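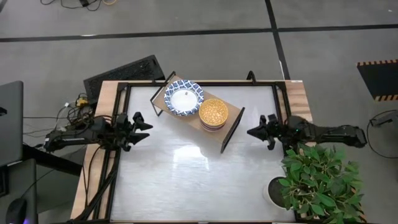
The two arms at the work table, with the small shelf, the plate and the bowls in place.

Robotics Practicum, Project Diary
Entry for 8th July
Kept by Agnese Dambrauskienė, Course Instructor

The summer practicum entered its second stage today. Students have completed the safety module and the written test on joint limits, and are now permitted to run both arms under their own supervision, provided that one member of each group remains at the stop button for the whole of a run. The instructor signed the permission sheet at the opening of the session, and a copy has been placed in the binder.

Two groups are enrolled. They have chosen the names Jurwood and Ovham, after the streets on which they usually meet to study, and these names will be used in the records from this point on. Jurwood has taken the dish task. Ovham is responsible for the software that stores each run and for the checks made on it afterward. The groups will exchange duties in the second half of the course.

The dish task was agreed upon after some discussion. Jurwood first proposed stacking cups, but the previous class had already done so, and the department asks that each year present new work. The group then proposed moving dishes from a raised shelf to the table surface. The instructor approved this proposal on the condition that the plate be attempted first by hand control, with an operator leading both arms, before any program is allowed to try it.

The morning was given to hand control. The approach to the shelf proved more demanding than the students had expected. The shelf stands on wire legs and shifts when a gripper touches it, so that an operator who arrives a little low will turn the shelf before reaching the dish. Jurwood asked for permission to fix the shelf to the table. Permission was refused for the present. A kitchen shelf is seldom fixed, and the group should learn how much movement its method can accept. The request may be raised again at the September review.

The plate raised a separate question. Its rim is patterned in blue, and operators differed on where to grip it. One view held that the left arm should take the rim from the side while the right arm stayed clear. The other held that both arms should take part from the beginning, one on each side of the plate. Both methods were tried. The group recorded 27 attempts with one arm and then broke for lunch, and the trial with two arms was carried over into the afternoon. No conclusion has been entered, and students were reminded not to write one into the log before the figures are complete.

The bowls will be left on the shelf until the plate task has been passed. The yellow bowl is at the top of the stack and will be the first one attempted.

Ovham reported on storage. The group has named its recording program Millet. It saves the position of each joint together with the camera view, and it marks any run in which the stop button was pressed. A fault was found shortly before lunch: Millet was giving two runs the same number whenever an operator restarted quickly. The fault was corrected by the end of the day and the affected runs were renumbered by hand. Ovham is to submit a one-page account of the error. The page should state how it was found as well as how it was repaired.

The target for the course remains 1,000 stored runs across both groups. Of these, 80 must be completed by each student personally. One student asked whether failed attempts count toward the personal total. They do, so long as the log gives the point at which the attempt failed. An attempt with no note does not count.

Matters of conduct. Bags and coats are to be kept at the back of the room -- this was stated in the first week and is repeated here. Gripper fingers are to be opened fully at the close of every session. Students wishing to change the speed setting must enter the old value and the new one in the binder, with initials.

The Zellover prize for student projects was also discussed. Entries are made by group, with a written summary and a short film. Jurwood intends to enter. Ovham has asked for more time to decide, and the instructor will hear from the group at the next session.

Work for next session: Jurwood to finish the trial with two arms and bring both sets of figures. Ovham to bring the page on the numbering fault and to show the corrected program to the full class. All students to read chapter four, on grasp planning, and to come with one written question.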